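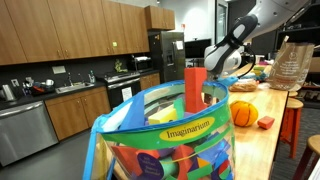 Programa Girov de préstamo de juegos y juguetes
Informe intermedio de ejecución
Periodo comprendido entre enero y junio

1. Objeto del informe

El presente documento da cuenta de las actuaciones realizadas durante el primer semestre de la segunda anualidad del Programa Girov, destinado a consolidar una red pública de préstamo de juegos y juguetes en el valle de Longo. Se redacta en cumplimiento de la cláusula de seguimiento del convenio de financiación y se acompaña de la memoria económica y de los anexos de catálogo, que se remiten por separado.

El programa se apoya en cuatro ludotecas municipales y en un punto de préstamo itinerante que recorre los núcleos sin equipamiento propio. La entidad beneficiaria mantiene la coordinación general. La recogida, la limpieza y el transporte de los materiales corresponden a Indero, adjudicataria del lote logístico, y la aplicación de catálogo y reservas es suministrada por Getitz conforme al contrato vigente desde el año anterior.

2. Estado general de la ejecución

Las actividades previstas para el semestre se han desarrollado según el calendario aprobado, con dos excepciones que se detallan en el apartado 7: la apertura del horario de tarde en la ludoteca del barrio alto, aplazada a septiembre, y la integración del catálogo con el carné de la red de bibliotecas, que continúa pendiente de validación técnica.

Al cierre de junio constaban inscritas en el programa 1468 familias. La inscripción es gratuita y se formaliza en cualquiera de los puntos de la red mediante la presentación de un documento de identidad y un justificante de residencia. Se ha mantenido la posibilidad de que las escuelas infantiles y los centros de atención temprana dispongan de una inscripción colectiva, con plazos de devolución más amplios y un interlocutor único por centro.

El número de préstamos registrados en el periodo fue de 2639. La demanda se concentró en los meses de enero, febrero y junio. En abril se apreció un descenso que la coordinación atribuye al cierre por obras de la ludoteca de la estación, cuyos usuarios fueron derivados a la sede central. Las obras finalizaron en mayo y el servicio se prestó con normalidad desde entonces.

3. Catálogo y fondos

El catálogo común reúne 2403 lotes, entendiendo por lote la unidad de préstamo, es decir, un juego completo con todas sus piezas y su envase. La incorporación de los fondos procedentes de las antiguas ludotecas de verano, compromiso adquirido en el informe anterior, ha quedado terminada. Este trabajo obligó a revisar las fichas una a una, a unificar los criterios de edad recomendada y a retirar los juegos incompletos cuya reposición resultaba más costosa que la compra de un ejemplar nuevo.

Se han reforzado tres secciones: juegos de construcción para primera infancia, juegos cooperativos de mesa y materiales adaptados para personas con baja visión. La sección de construcción sigue siendo la más solicitada en todos los puntos. En ella se ha dado preferencia a las piezas de gran formato y poco peso, y a los envases que permiten comprobar el contenido desde fuera, criterio que el personal de mostrador venía reclamando por el tiempo que exige la revisión en el momento de la devolución.

La donación particular de juguetes se admite únicamente en la sede central y previa cita. Durante el semestre se rechazaron las donaciones sin marcado de conformidad y aquellas que contenían pilas de botón accesibles. El procedimiento figura en el anexo de catálogo y ha sido expuesto en los tablones de todas las sedes, a fin de evitar desplazamientos innecesarios a las personas donantes.

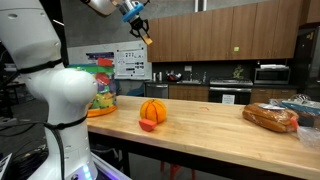 En cuanto a la pérdida de piezas, el criterio aplicado continúa siendo el aprobado por la comisión de seguimiento. La ausencia de una pieza no esencial se anota en la ficha y no genera penalización alguna. Cuando falta una pieza imprescindible para el uso del juego, se solicita a la familia que la busque durante un plazo de quince días y, transcurrido este, se gestiona la reposición con cargo a la partida de mantenimiento. Solo la pérdida del lote completo da lugar a la suspensión temporal del préstamo.

4. Limpieza y revisión de los materiales

El protocolo de higiene se revisó en febrero. La principal modificación consiste en separar los materiales por tipo de superficie desde el momento de la devolución, de modo que los textiles y las espumas sigan un circuito distinto del de la madera barnizada y el plástico rígido. Cada lote lleva una etiqueta con la fecha de la última limpieza y las iniciales del punto de préstamo.

La capacidad de tratamiento contratada con Indero permite procesar hasta 100 lotes por semana. Esta capacidad resultó suficiente durante la mayor parte del periodo, si bien en las dos primeras semanas de enero se formó una cola de espera que retrasó la vuelta de algunos lotes a los estantes. Para el próximo invierno se ha acordado adelantar una recogida adicional a los últimos días de diciembre, sin coste añadido para el programa.

Las revisiones de seguridad se realizan con periodicidad trimestral. En la revisión de marzo se retiraron varios juegos de imanes cuya cubierta presentaba desgaste, así como un conjunto de instrumentos de percusión con astillas en el canto. Ninguna de las retiradas estuvo motivada por un incidente comunicado por las familias. 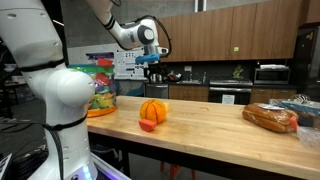
5. Actividades de dinamización

Además del préstamo, el convenio prevé la celebración de sesiones de juego abiertas en cada una de las sedes. Durante el semestre se mantuvo la sesión mensual para familias con menores de tres años y se inició un ciclo intergeneracional en colaboración con los centros de mayores. La asistencia a este último ha sido desigual. En la sede central se completó el aforo en todas las convocatorias, mientras que en la ludoteca de la estación hubo que suspender dos por falta de inscripciones, circunstancia en la que pudo influir la proximidad de las obras.

El taller de reparación doméstica de juguetes, programado inicialmente como actividad única, se repitió en mayo a petición de los asistentes. Se trabajó la sustitución de gomas y ejes, el encolado de piezas de madera y la confección de bolsas de tela para juegos que han perdido su caja. Se propone incluirlo con carácter estable en la programación de otoño, con una periodicidad bimestral y un grupo reducido.

El punto itinerante ha incorporado una parada en la zona alta del valle, solicitada por el claustro de la escuela rural. La parada coincide con la salida de clase y tiene una duración de una hora. El personal destinado en ella señala que el espacio cedido carece de calefacción, cuestión que deberá resolverse antes de noviembre.

6. Valoración de las personas usuarias

En mayo se distribuyó un cuestionario breve en papel y en formato electrónico. Las respuestas muestran una opinión favorable del trato recibido y del estado de conservación de los juegos. Las críticas se refieren sobre todo al horario, considerado incompatible con la jornada laboral de muchas familias, y al plazo de préstamo de los juegos de mesa de larga duración, que se estima corto.

A la vista de estos resultados, la coordinación ha ampliado de dos a tres semanas el préstamo de los juegos de mesa dirigidos a mayores de diez años. La medida se aplica con carácter provisional hasta diciembre. Se ha modificado también el aviso de vencimiento, que ahora se envía con tres días de antelación y recuerda los horarios de devolución de todas las sedes.

Un número apreciable de respuestas pedía que la aplicación permitiera reservar un juego prestado y conocer la fecha prevista de devolución. La petición fue trasladada al proveedor en la reunión técnica de junio. 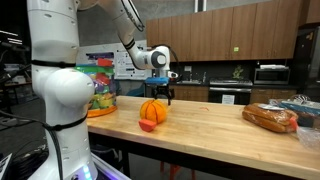
Getitz respondió que la función de reserva con fecha estimada puede activarse sin desarrollo adicional, siempre que las devoluciones se registren el mismo día en todos los puntos de préstamo, y que el obstáculo reside en el punto itinerante, cuyas operaciones se vuelcan al sistema al regresar a la sede. Propuso una prueba limitada a las cuatro ludotecas fijas durante el otoño. La coordinación ha aceptado la propuesta y comunicará las condiciones de la prueba antes de su inicio.

7. Desviaciones y medidas adoptadas

La apertura en horario de tarde de la ludoteca del barrio alto estaba prevista para marzo. El aplazamiento obedece a la tramitación del refuerzo de personal, cuya convocatoria quedó desierta en primera instancia. La segunda convocatoria se resolvió en junio y la incorporación está confirmada para septiembre. El importe no ejecutado se ha reservado íntegramente para el mismo concepto.

La integración con el carné de bibliotecas requiere un acuerdo de tratamiento de datos entre las administraciones titulares. El texto se encuentra en fase de informe jurídico. Entretanto, las personas usuarias siguen utilizando el carné propio del programa, que no caduca y cuya duplicación es gratuita la primera vez.

Se ha detectado asimismo un consumo de material de embalaje superior al previsto, derivado del traslado de fondos entre sedes durante las obras. El exceso ha sido absorbido por la partida de gastos corrientes.

8. Ejecución presupuestaria

El gasto se mantiene dentro de los límites de cada capítulo. El capítulo de adquisiciones presenta el grado de ejecución más alto, como corresponde a la concentración de compras en el primer trimestre. El de personal queda por debajo de lo programado por el motivo expuesto en el apartado anterior. No se solicita modificación de partidas en este momento, si bien se ruega a la entidad financiadora que confirme si el remanente de dinamización puede destinarse a la adecuación térmica del espacio cedido en la zona alta del valle.

9. Previsiones para el segundo semestre

Se iniciará en septiembre el horario de tarde en el barrio alto y se pondrá en marcha la prueba de reservas. En octubre se realizará el recuento general del catálogo, durante el cual el préstamo permanecerá abierto en la sede central. La adquisición de nuevos materiales adaptados queda supeditada a las recomendaciones que emitan los centros de atención temprana, cuya recepción se espera para finales de ese mes.

El próximo informe se presentará en enero, junto con los justificantes de gasto del ejercicio completo.

Coordinación del Programa Girov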